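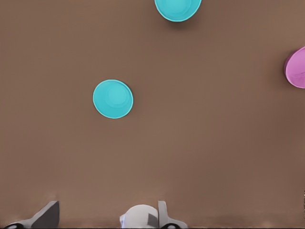 Slide 4: Who gets to keep a mod alive?

Okay, so take a breath here and let people settle, the first bit ran fast in rehearsal. Thank Ertuğrul Yazıcı again for the invitation (he did a lovely job with the room).

Start with Wusdale. Small farming game, very cozy, and when we opened the mod page in June we expected a few hat packs and maybe a new chicken. We ended the season with 3,003 uploads! Pause for the chicken people, there are always some.

Then the awkward part. Our 1.4 patch changed how save files were written, and 326 mods stopped loading overnight. The authors were very kind about it, kinder than I would have been, and 324 of them had a fix up before our own hotfix went out. Say their names if there's time, the list is on the back of the blue card.

Slide 5: What we do now

Modders get every patch 30 days early, on a separate branch, with the notes written in plain words. Memivow, who make our launcher, added a button so players can stay on the old version as long as they like. Go slowly over this one, people always want to write it down.

Mention that the console version still has no mods, and that I'd love to change that, but don't promise anything. Vashisht handles that side and will take questions afterward by the coffee.

Next slide, and drink some water.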